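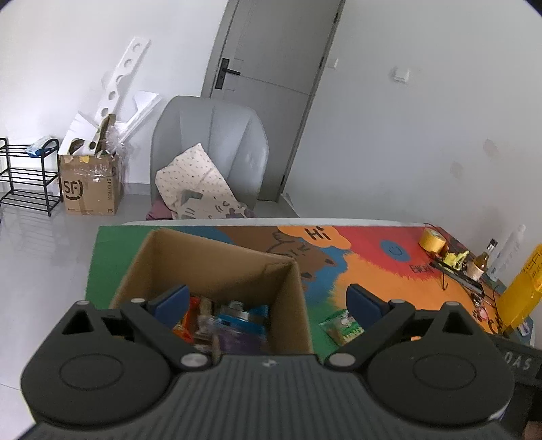 Figure 1. The open carton on the packing table, with snacks and other small goods inside.

## 3. Packing of the mixed parcel

For our project at Drirnley College we studied how a mixed parcel should be packed at home. The test parcel had snack packets, a blue cylindrical container with a silver lid and a few packaged things. We put the carton on the table with the painted mat and kept the roll of yellow tape at the right end.

The weight limit in our plan was 2089 g. We first wrote a packing order in which the container goes in the middle and the light packets go at the sides. A small green-and-white packet is still on the mat in Figure 1.

For filling we compared crumpled paper and plastic wrap. The paper for one parcel weighed 147 g, and the wrap weighed 100 g. The paper was easier to push into the corners, but it made the parcel heavier. We will repeat the test in January with the smaller Plemum carton.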